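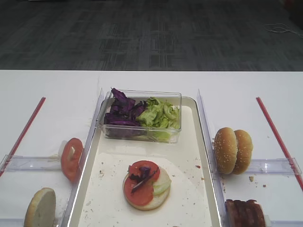
Bottom bun with tomato, purple cabbage and lettuce, prepared in front of the two-vegetable container.

Fitstead Food Service Forum
Cold Line and Assembly > Standard burger build: order of fillings

F_Ledesma
Members are invited to comment on the proposed standard build for the burger line at the Bresar site. The proposal is as follows. The tomato slice is placed directly on the cut face of the bottom bun. A few strips of purple cabbage are laid across the tomato. One piece of green lettuce is then set along the right side. Both vegetables are held in a single clear container at the head of the tray, cabbage on the left and lettuce on the right.

The line currently prepares 36 burgers per service. The same build would be adopted at Zalach in December if no serious objection is received.
Fulgencio Ledesma, Bresar kitchen

zalach_prep
Thank you for the proposal. Zalach supports the shared container but does not support placing tomato against the bread. Our present procedure puts lettuce on the bun first, and the tomato goes on top of it. We have kept to this order for 4 years and complaints about soggy bread have been few. We would ask that the lettuce be moved to the base before the standard is issued.

coldline16
I must disagree with the previous post. Lettuce at the base allows the tomato to slide when the top bun is pressed down. A toasted bun will tolerate tomato well enough if the burger is served promptly. The matter would be different for boxed orders. 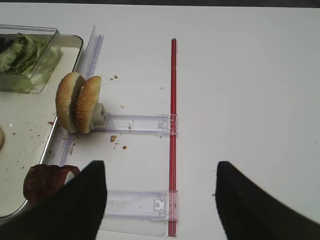
Cleaning between builds has not been addressed in the proposal, and the Fortin kitchen considers it as important as the order of fillings. Our procedure requires the tray to be wiped or relined after every fourth burger. On the tray shown, the tiny crumbs have gathered mostly along the right half near the rim, and the lettuce container rests on that same surface. When such a container is returned to the cold shelf, crumbs travel with it on the base. We request that the standard include a line on wiping the underside of the container.
Posted by fortin_kitchen

F_Ledesma
The comment from Fortin is accepted. A relining interval will be added, together with the instruction on the container base. With regard to Zalach, I would note that the proposal concerns burgers served at the counter. Boxed orders may keep lettuce at the base until a separate trial has been held.

zalach_prep
That is acceptable for the counter. We remain of the opinion that two builds will cause confusion among new staff, and we would like this recorded.

coldline16
One further point on the cabbage. It should be shredded fine and used sparingly. Long curled pieces hang over the edge of the bun and fall out at the first bite. Three or four strips are sufficient.
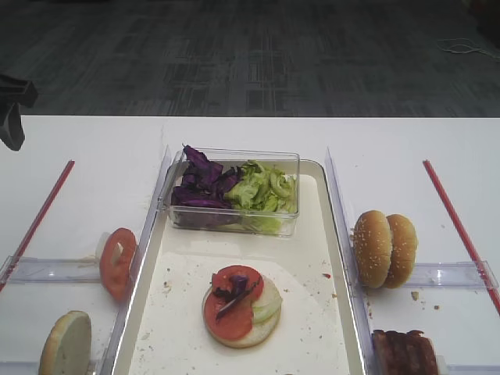
Cabbage across the tomato, lettuce to the right, container at the back of the tray.

fortin_kitchen
We agree on the quantity of cabbage. Could the standard also state how high the container may be filled? Cabbage heaped above the rim prevents a lid from closing, and our staff have been transferring the excess to a second container at the end of service.

F_Ledesma
Fill height will be set at just below the rim for both vegetables. The revised text will be issued under procedure 686 and comments may be posted in this thread until Sat 27 October. The question of boxed orders has been moved to its own thread, where Zalach is asked to post its current instructions.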